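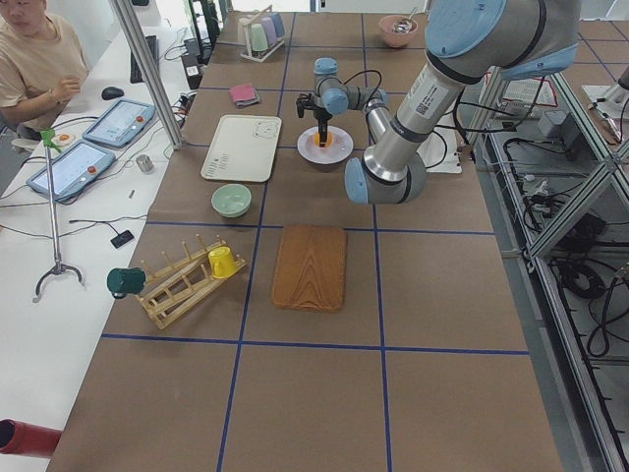

**오피니언 | 동네 야구**

나는 금요일 저녁마다 야구장에 간다. 프로 구장 이야기가 아니라 그루미스(Grumis) 강변의 흙구장, 외야 담장 대신 낡은 그물이 늘어져 있는 그곳 말이다. 관중석이라고 해 봐야 긴 의자 몇 개가 전부이고, 비가 조금만 와도 2루 뒤쪽에 물이 고여서 다들 삽을 들고 나서야 한다. 그래도 나는 그 자리가 좋다. 앉아 있으면 타자가 혼잣말하는 소리까지 들리고, 포수가 투수에게 저녁은 먹고 왔느냐고 묻는 소리도 들린다(진짜로 그런 걸 묻는다!).

그런데 요즘 우리 리그에서 콜드게임 규정을 앞당기자는 이야기가 나온다. 지금은 5회가 끝났을 때 열 점 차가 나면 경기를 접는데, 이걸 3회로 당기자는 것이다. 이유는 나도 안다. 조명 쓰는 시간이 정해져 있고, 뒤 경기 팀은 몸을 다 풀어 놓고 한참을 서성여야 한다. 크게 지고 있는 팀 더그아웃의 그 무거운 공기도 모르는 바 아니다. 나도 선수 시절에는 외야에 서서 제발 빨리 끝나라고 빈 적이 있으니까. 한두 번도 아니었다.

그래도 나는 반대다. 오래 생각해 보고 하는 말이니 조금 길어져도 너그럽게 읽어 주시면 좋겠다.

지난 11월, 포타흐(Fotach)와 라세르다(Lacerda)의 시즌 마지막 경기를 떠올려 본다. 포타흐는 3회를 마쳤을 때 열한 점을 뒤지고 있었다. 새 규정대로라면 거기서 모자를 벗고 인사하고 집에 갔을 것이다. 하지만 경기는 이어졌고, 4회에 내야 땅볼 하나를 라세르다 유격수가 더듬으면서 조금씩 분위기가 달라졌다. 포타흐는 그 이닝에 넉 점을 냈다. 결국 지기는 졌다. 역전극 같은 것은 없었다. 다만 그날 5회에 대타로 나온 사람이 슈크란 잔폴라트(Şükran Canpolat)였다.

잔폴라트는 서른여섯 살에 야구를 시작했다. 등번호도 36번이다. 시즌 내내 연습에는 빠짐없이 나왔지만 타석에는 두 번밖에 서 보지 못했고, 두 번 다 삼진이었다. 그런 사람이 그날 세 번째 타석에서 우익수 앞에 떨어지는 안타를 쳤다. 빗맞은 타구였고, 점수와도 상관이 없었다. 그런데 1루에 선 그의 얼굴을 보고 라세르다 1루수가 먼저 미트로 등을 두드려 주었다. 나는 그 장면을 겨울 내내 생각했다. 3회에 끝났으면 없었을 타석이다. 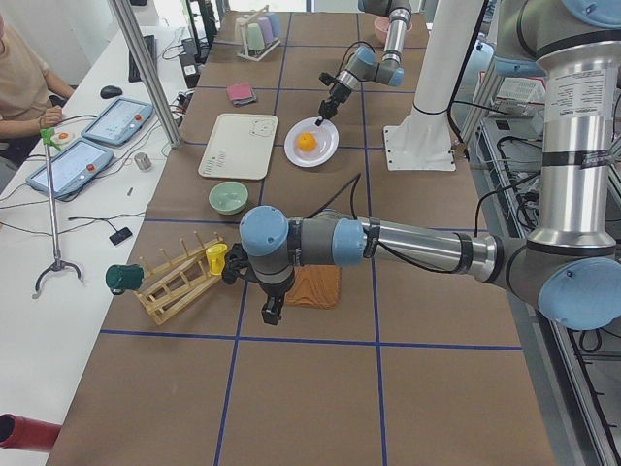

*작업대 위의 로봇 팔과 노란 컵.*

지는 경기의 뒷부분은 벤치에 오래 앉아 있던 사람들의 시간이다. 접전에서는 감독도 주전을 빼기 어렵다. 점수가 벌어져야 비로소 9번 타자 자리에 새 얼굴이 들어가고, 공이 느린 왼손 투수도 마운드에 올라가 본다. 그 시간을 두 이닝이나 덜어 내면 우리 리그는 잘하는 사람만 뛰는 곳에 그만큼 가까워질 것이다. 동네 야구가 꼭 그래야 할까?

이 이야기를 했더니 피르나흐(Firnach)의 감독 헬류 루코셰비치우스(Helju Lukoševičius)는 고개를 저었다. 투수가 모자란 팀은 볼넷이 끝도 없이 나오는데, 그걸 두 이닝 더 견디라는 건 가혹하다는 것이다. 맞는 말이라서 한참 대꾸를 못 했다. 피르나흐는 지난 시즌 투수 한 명이 310구를 사흘에 나눠 던진 적도 있는 팀이다. 팔을 생각하면 나도 할 말이 없다.

그래서 내 생각은 이렇다. 규정은 그대로 두되, 지고 있는 팀 감독이 원하면 3회 이후 언제든 경기를 끝낼 수 있게 하자. 그리고 한 이닝에 일곱 점을 내주면 아웃 수와 관계없이 공수를 바꾸자. 그러면 투수 팔도 아끼고, 조명 시간도 어느 정도 맞추고, 벤치에서 장갑을 만지작거리던 사람에게도 차례가 간다. 완벽하지는 않을 것이다. 뒤 경기 팀은 여전히 좀 기다려야 할 테고, 거기에 대해서는 따뜻한 보리차라도 한 통 더 끓여 가겠다고 약속하는 수밖에 없다.

투표는 개막 전 모임에서 한다고 들었다. 각 팀 주장들께서는 손을 들기 전에 자기 팀에서 지난해 타석이 가장 적었던 사람에게 꼭 한 번 물어봐 주셨으면 한다. 나는 이번 금요일에도 3루 쪽 긴 의자에 앉아 있을 테니, 생각이 다른 분은 와서 옆에 앉으시라.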